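# Which Hand for a Plastic Cover?

In our trial hall the job looks simple. An arm must take a white plastic cover, hold it above the shelving, and let it go without a scratch. Rekha Shenoy had three candidates for this job, and I followed her for one afternoon.
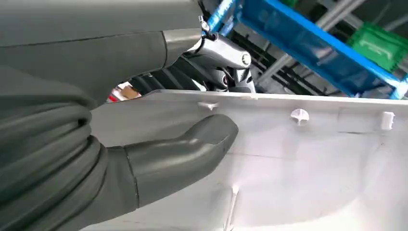
She began with the Darkon hand, because its thumb can be set from the controller in small steps. The cover bends a little under pressure, so the force must be low, but if it is too low the part turns.

"I want to see the thumb do less," she told me.

The flat gripper from Droltlow is a different idea. It has few moving parts and costs 2940 dollars, and Kamil Charvát changed it in about six minutes. It likes an edge it can press against. 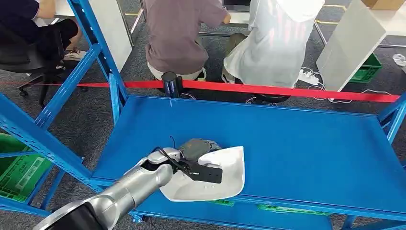

Tunstall, 12 July 2025

On a curved edge the flat plate has little contact, and Kamil had to teach the approach angle again. With the fingers he could keep the old one. He writes every grasp in a paper notebook, also the bad ones.
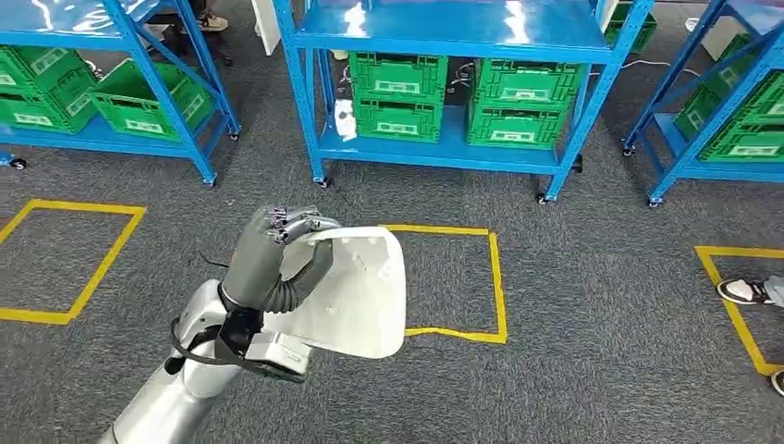 Grarnmont Review, page 123

Wiroj Chaiyaporn, who pays for the repairs, prefers the flat gripper. Rekha is still for the hand. The two of them will repeat the trial in August with a softer pad. 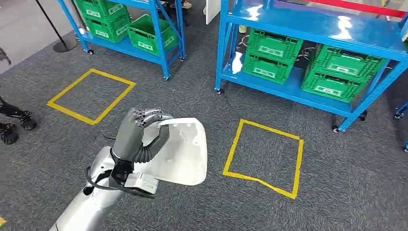 *A hand holding the white panel, with shelving and green crates behind.*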